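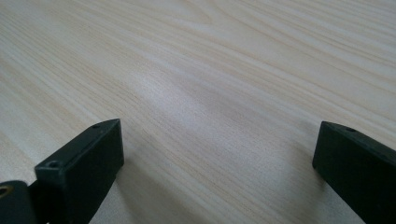 Seltasura: does the physical copy need a download before you can play?

Posted by Kolincombe, 19th May

I've pre-ordered Seltasura on disc for my nephew's birthday. Our broadband is very slow and there's a data cap on it. The shop listing says "internet required for initial setup" and nothing else. Is the full game on the disc, or is it one of those where you get a small file and have to fetch the rest? I also want to know if he can carry his demo save over. He has put a lot of hours into it and is at the Ogilvie gate with 1,115 gold.

Anoma Kodikara

The full game is on the disc. I had a review copy through the shop I work in and installed it with the console offline. It got to the title screen and I played the first two chapters without any update. What you don't get offline is the photo mode and the second costume set, which come in the first patch.

The demo save does carry over, but you have to do it in the right order. Leave the demo installed, start the full game, choose Continue from the main menu and then Import. If you pick New Game first it uses up the slot and you have to delete that save and go back. Gold is capped at 800 on import, so he should spend the rest before he moves it. Levels and items are kept.

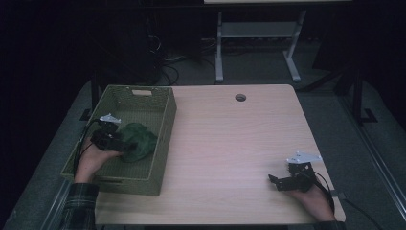
Table with a green woven basket

iststead_138

same question was asked in November when the demo came out, use search. patch is big on my console, don't know about yours

Kolincombe

Thanks Anoma. I'll get him to spend his gold before the weekend. Do you know if the patch can be paused halfway through?

Anoma Kodikara

Yes, pause it from the downloads list and it picks up where it stopped. I left mine overnight.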